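Vornia drama "Karnesden" to end after fifth season

12/08/2019

The hospital drama Karnesden will end with its fifth season, the streaming service Vornia has confirmed. The final run will have 10 episodes, two fewer than last year, and will bring the series total to 58.

Cast and crew were told before a table read last month. Filming on the last season began in July and is now in its closing weeks. The first two episodes go up in the spring, with the rest following weekly.

Vornia said in a statement that the decision was made together with Lehner, the production company behind the show. "The writers had an ending in mind and asked for one more season to get there," the statement said. "We were glad to give it to them."

Karnesden follows the night staff at a county hospital in the made-up town that gives the show its name. It started out small, with little advertising and a cast of mostly stage actors, and found most of its audience in its second year, when the storyline about the flooded maternity ward was widely shared online. Viewers who came for that plot tended to stay for the quieter episodes, several of which take place almost entirely in the staff break room.

The fourth season got a cooler response. Fans objected to the sudden exit of the head nurse, who was written out between episodes and mentioned only twice afterward. A petition asking for a proper goodbye is still open. Lehner has said the character will be "dealt with" in the new episodes and would not say whether that means a return.

Running times have also been a sore point. The season four finale ran 100 minutes, more than twice the usual 43, and some viewers complained that it felt like three episodes joined together. The producers say the last episode of the series will be of normal length.

The show is shot in Fundham, where Lehner has leased a former office building since the first season. The hospital corridors, the pharmacy and the chapel are all on the ground floor, and the writers and the design department work upstairs. According to the company, 188 people are employed on the current season, down from 194 on the one before, with many of them living within a short drive of the building.

What happens to the site is not settled. The lease runs to the end of next year, and Lehner says it would like to keep the building for another project. A half-hour comedy set in a driving school has been in development there for several months, but Vornia has not ordered it. The company has also offered the hospital set to other productions and says two have asked to look at it.

The city's film office said it would be sorry to see the show go. Karnesden is the only series to have filmed in Fundham for more than one season, and the office has used it in its pitches to other producers. The street behind the bus station, which stands in for the hospital's ambulance entrance, has become a stop for visiting fans.

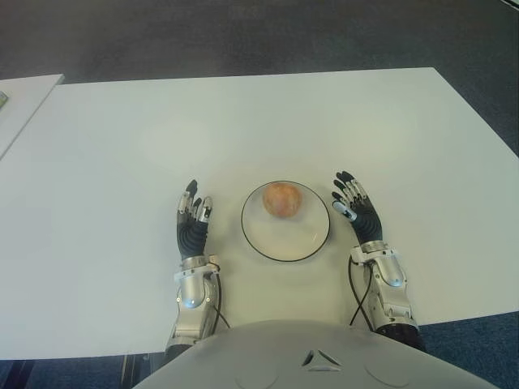
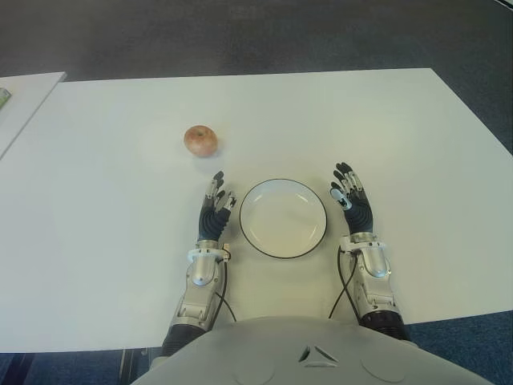
White tables on a dark carpeted floor.

Lehner plans to sell some costumes and smaller props once filming wraps, with the money going to a nursing scholarship at the local community college. Details of the sale will be posted on the company's website. Larger items, including the reception desk from the first season, will be put in storage for now.

A spin-off has been ruled out, at least for the moment. Vornia looked at a series built around the ambulance crew, who became favorites in season three, but scripts were never commissioned. The service said it was "not actively pursuing" any continuation. Lehner's answer was a little warmer. The company said it would listen to a good idea if one came along, and that two of the show's writers had been talking about a holiday special before the cancellation was announced.

All four earlier seasons will stay on Vornia. A one-hour program looking back at the series, with outtakes and cast interviews, will be released the week before the new episodes. The service has also said it will add an audio description track to the first season, which was the only one without it.

Tickets for a public screening of the season five opener in Fundham will be free and given out by drawing. Entries open after the new year, with a limit of two seats per household.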